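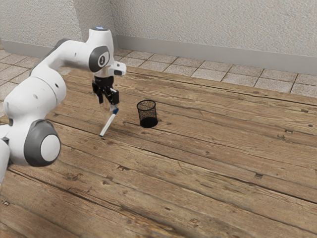

Vivek Agarwal would have preferred that the tool offset was checked in March, when the gripper model of the simulated cell at Wutasel was changed. The new fingers were longer than the old ones, he said, and the old value stayed in the settings file all summer.

The cell exists only on the computer. It has one white arm, a black gripper, a marker and a mesh pen cup on a surface of old planks, and the team at Wutasel uses it to prepare programs before they go to the real arm in the Lomance building. For some weeks the marker was released too low, and the lower end touched the rim of the cup.

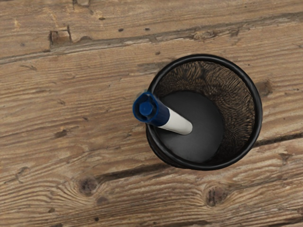
By Ankit Agarwal, Prirkanari
2022-10-12

The repair took two afternoons. First the tool centre point was measured again from the wrist flange, and the value was corrected by 18 millimetres. After this the release height was raised by 30 millimetres, so that the marker has enough space above the rim also when it hangs at an angle.

The friction of the fingertips was left as it was. Agarwal wanted to change one thing at a time – otherwise, he said, it is difficult to know later which change has helped.

A night run of 3366 attempts followed, and in 2998 of them the marker was released inside the cup. The remaining cases are now sorted by the starting angle of the marker. The settings file has been moved to Bajpai, the team's shared store, where every change of gripper must be entered together with its new offset.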